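Chapter 4
Keeping Stock: Why Shops Run Out of the Thing You Came For

Every shopkeeper has two nightmares. In the first, a customer walks in wanting a kettle and there are no kettles. In the second, there are 80 kettles, it is January, and the bank would like a word. Stock control is the business of sleeping badly for both reasons at once.

Consider Prutska, a small hardware shop run by Cauã Nogueira. When he took it over, the ordering system was a pencil on a string. Whoever noticed a gap on the shelf wrote it on the wall beside the till, and on Sunday evening Cauã read the wall. This worked rather well until somebody painted it.

His first replacement was to order the same amount of everything each month. It was tidy and quick, and by spring he owned enough drain rods to reach the coast. Hinges, meanwhile, sold out in 11 days and stayed sold out for the rest of the month, while customers bought them down the road from Kanine, along with the screws, the paint and everything else they would otherwise have bought from him.

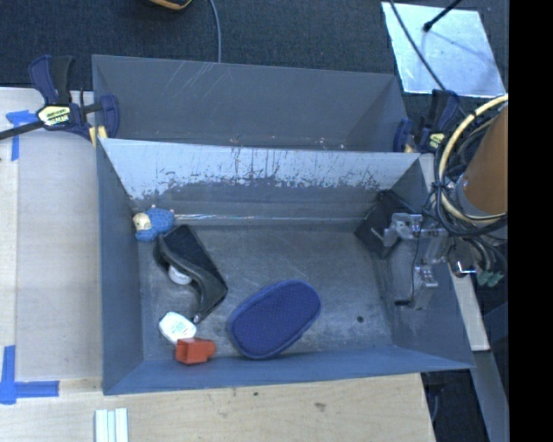

The trouble with a fixed order is that it assumes goods leave the shop at the same speed. They don't. Some items sell every day and are missed the moment they are gone. Others sell twice a year, usually to the same man. A sensible shop treats the two differently, and the first job is to find out which is which - a duller task than it sounds, and it already sounds fairly dull.

Cauã's supplier, Chantharasri, took 10 days to deliver hinges. Suppose he sold 12 a day. By the time a fresh box arrived, 120 would have gone out of the door, so he needed to reorder while he still had at least that many. This figure is called the reorder point. Many shops have never worked it out, and carry on placing orders when the shelf looks a bit thin.

Of course, sales do not arrive in neat daily portions, and neither do lorries. A little extra is kept back for bad weeks, and this is known as safety stock. How much extra is a matter of some argument. Too little and the customer goes to Kanine. Too much and you are back with the drain rods.

In this chapter we look first at how to measure demand, then at how to set a reorder point for goods that sell steadily. Section 4.3 deals with seasonal goods, using the figures from Wenix, a garden shop that once bought its sledges in March because they were cheap. Keep a calculator handy. The sums are short, but there are a good many of them, and the wall has been painted.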